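Astow Mining Supply
Home > Core Handling > Core Trays

Drimell Core Tray, with lid

If you have ever carried a full tray of core down a wet hillside at the end of a long shift, you already know why we fuss so much over handles. The Drimell is the tray we fussed over longest, and we're very happy to have it back in stock for the season.
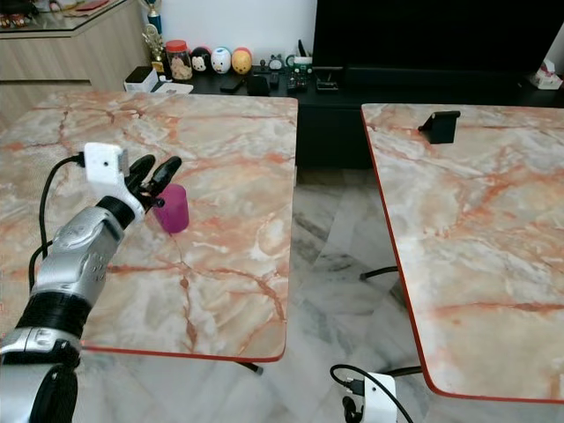
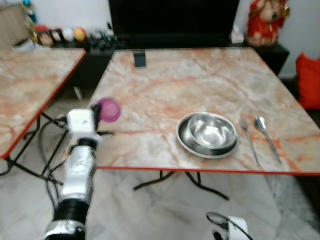
Pinkish-purple plastic cup and gripper, two views.

The Drimell is molded in one piece, with ribs under every channel so it stays flat when you stack it. The channel walls are rounded at the bottom, which your core will thank you for (broken ground especially, where every little piece wants to roll off and hide under its neighbor). Both ends have a deep hand grip that you can get a gloved hand into, and there is a flat panel on the front for your hole number, tray number and from-and-to depths. Paint marker, scribe or riveted tag all work well on it.

We first sent these trays out to the Huaranga project, a high, windy place where the core shed is mostly a roof and a good attitude. The crew there filled 332 of them in one season and sent back a long letter of suggestions, bless them, and the lid clips you see on the current tray came straight out of that letter. They now open with one thumb!

Details
Channels per tray: 7
Material: UV-stabilized plastic
Drain holes: yes, in every channel
Lid: included, clips on at both ends
Stacking: up to 8 full trays high on level ground
Color: gray
Pallet quantity: 119 trays with lids

Fits the Prorkeo roller rack and the Prorkeo photo stand without an adapter. If you have the older rack with the narrow rails, please write to us before you order and we'll find the right spacers for you.

Depth blocks and end plugs are sold separately, and most folks add a bag of each.

Trays ship nested, with the lids packed on top. Part pallets are fine, just ask us for a freight quote. Orders placed before the end of June go out at last year's price.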